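Fouad Abdel Hamid has looked after the shared desks at Medina for nine years, and in that time he has changed his mind about most of the products in the cupboard. Medina is the ground floor of the old Bilberg building, let out by the desk to small firms and people who work on their own. When I met him he was refilling the soap in the kitchen, and we talked while he finished.

"People think the floor is the hard part," he said. "The floor is easy. I have a machine for the floor. It's the desks that take the morning."

Every desk is stripped before it is wiped. Pens, chargers and papers go into a tray with the desk number on it, and the organiser is emptied and stood back on the table. He used to lift everything off, organiser included, and put it on the chair. Then one slid off the seat and cracked, and he stopped doing that.

"Now I leave the heavier things on and work round them. Organiser, calculator, lamp if there is one. I do one half, move them over, do the other half."

The cloths are sorted by colour. Yellow is for desks and what stands on them, blue is for glass, and red stays in the toilets. Mounir Helmy, who runs the office side of Medina, brought the system in one April after a mix-up he would not go into.

"Let's say it involved a red cloth and a keyboard," was all he offered. 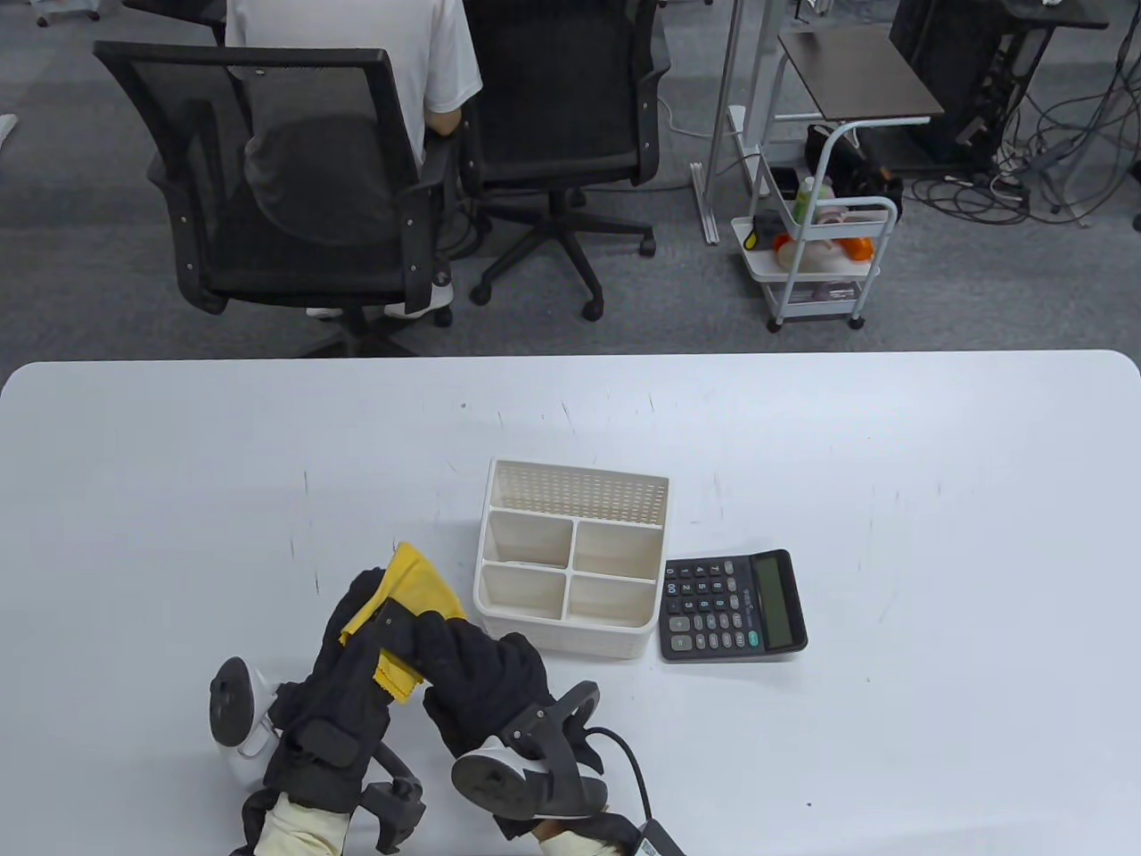 WORKSPACE & HOME

I asked what goes wrong most often. Abdel Hamid said it was too much liquid. He sprays the cloth and never the desk, and for a calculator he uses a cloth that is only just damp, folded small so that a corner will go between the keys.

Organisers are slower. The ones with rows of little holes hold dust in every hole, and wiping across the front pushes it further in. He brushes those first with an old paintbrush, then wipes, then does the inside of each compartment with one finger in the cloth. "Pencil dust at the bottom, always. And staples."

The pale tables show scuffs, and he has made his peace with that. He tried a cream cleaner from Brallance on one of them and it left a dull patch, so he went back to washing-up liquid in warm water. The marks that don't come off with that he leaves alone.

A desk takes him roughly 15 minutes if it has been lived in, much less if the tenant is tidy. Helmy would like tenants to clear their own desks in the evening and has put up a notice saying so. Two of them do.

Abdel Hamid washes the cloths himself at the end of the day, without softener, and hangs them over the radiator in the back corridor.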